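Clillosico Workshop Tips
Keeping a small arm and its gripper in good order

Last changed: Sunday, January 25, 2026

These tips are for the bench arm in our workshop, a Dranari with an Okov two-finger gripper. It takes small turned parts out of a tray and puts them in the washing basket, and it does this most of the day. Some of the tips will fit other arms too, but please look in your own manual before you use a number from this page.

Before you begin

Move the arm to the service position and switch off at the main switch, not only with the stop button. Then close the air valve and wait until the gauge is at zero. The fingers can still make one movement if there is air left in the hose, and it is a strong movement. I got a blue thumbnail from it in my first month.

Put a piece of cardboard under the gripper before you open anything. The small screws from the finger mounts like to jump, and on our floor they roll directly under the cabinet. A magnetic dish is also good, but the screws for the Okov are stainless and they do not stick well.

Cleaning the fingers

Wipe the fingers at the end of every day with a cotton cloth and a little dish soap in warm water. Squeeze the cloth out well. Water should not run down into the housing where the fingers come out.

For old cutting oil the soap is too weak. I use rubbing alcohol for it, on the cloth and never sprayed. Do not use brake cleaner. It takes the oil away very quickly and it also takes away the grease in the slide, and after that the fingers begin to squeak. You can also damage the seals with it, and a new set of seals costs more than all the cloths you will buy in your life.

A soft toothbrush is the best tool for the corner between the finger and the housing. Brush outward. If you brush inward, the chips go exactly where you do not want to have them.

Grease

Less than you think. A bit of white grease as big as a lentil is enough for both slides. Open and close the fingers by hand several times, then wipe off everything that comes out at the sides. Grease which stays outside collects dust, and the dust becomes a paste that works like fine sandpaper.

We grease after every 2,000 picks. The counter is on the second page of the controller menu, and I write the number in pencil on the inside of the cabinet door, next to the date. If your controller has no counter, do it on the same day you change the water in the washing basket. It does not have to be exact.

Checking that the fingers are parallel

Close the fingers on a strip of writing paper and pull. It should hold the same at the tip and at the root. If it slides out easily at the tip, one of the fingers is leaning or the mount is dirty.

Dirt is the more common reason, so take the finger off and clean under it first. There is nearly always a chip. When you put it back, tighten both screws a little, close the gripper on a flat piece of steel, and only then tighten them fully. I did it in the wrong order for a long time and wondered why the left finger was never straight.

If it still leans after this, look at the finger from the side against a window. Ours was bent one time, after it hit the edge of the tray. A bent finger cannot be made straight again on the vise, I tried it. It will look good and then move back after a few days.

How wide to open

Our gripper can open much wider than we need. In the beginning we left it like this, and it touched the neighbor part in the tray every time it went down. Set the opening to the part plus 2 mm on each side. It is also a little faster, because the fingers have a shorter way to go.

For a new part I try the opening first in slow mode, with the speed at 50 percent or less, and I keep one hand near the stop. I go down next to the tray and not over it the first time.

Home position

Once in a while the arm does not come back exactly to home. You notice it first in the corner of the tray that is farthest away, where the fingers come down a bit to one side. Please do not correct this by moving the tray! I know it is tempting. The next person will put the tray back to the marks, and then everything is wrong in the other direction.

Send the arm to home, look at the two lines on the base, and do the zero procedure from the manual if they do not meet. With the Dranari it takes maybe the time of a coffee. Let the arm run for a while before you do it, especially on a winter morning. In March last year I set the zero in a cold workshop and had to do it again after lunch.

Error 412

This is the one we see most. In the manual it is called "grip not confirmed," and it means that the fingers went all the way closed without feeling a part. Go through it in this order:

Look if there is a part in the tray at that place. It sounds silly, but it is usually this.
Look at the air gauge while the gripper closes. If the needle falls a lot, there is a leak or the filter is full.
Clean the little sensor window on the side of the gripper with a dry cotton swab.
Check the plug of the sensor cable. Ours had a cracked clip, and it came loose only when the arm was stretched out.

After this you can clear the error and let it try again. If it comes back three times in a row, stop and let the arm rest until somebody has time to look properly.

Cables and hoses

Leave a loose bow at every joint. Cable ties should be tight enough to hold and loose enough to turn with two fingers. Cut the end of the tie flat, because the sharp ends scratch your arm every time you reach behind. Velcro straps are more expensive and much nicer. We changed to them at the wrist, where we open things often, and left the ties at the base.

Once a week, move your hand along the air hose with the pressure on and listen. A small leak you can find with soapy water and a paint brush.

Spare parts

I keep one pair of fingers, one set of seals, a sensor cable and a handful of the mount screws in an old cookie tin on top of the controller. We order from Van Rooij. They want the number that is engraved under the housing, so write it on the lid of the tin, otherwise you have to take the gripper off to read it – with the arm standing still, of course, and always when you are in a hurry.

When the arm has nothing to do

Over the holidays, leave the gripper open and empty. Closed fingers press on each other for the whole time, and the springs do not like it. Park the arm low, with the fingers pointing away from the place where people walk, and close the air valve. 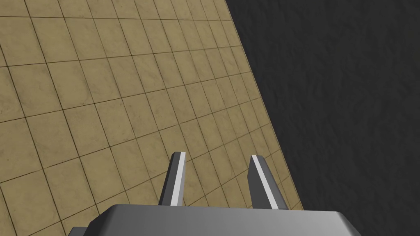 A clean cloth over the gripper keeps the dust out while it is parked, but fix a long red ribbon to it. I once started the arm with the cloth still on, and it went into the washing basket together with the first part. When you come back, open the air slowly, let the fingers open and close ten times with nothing in between, and wipe them again before the first tray.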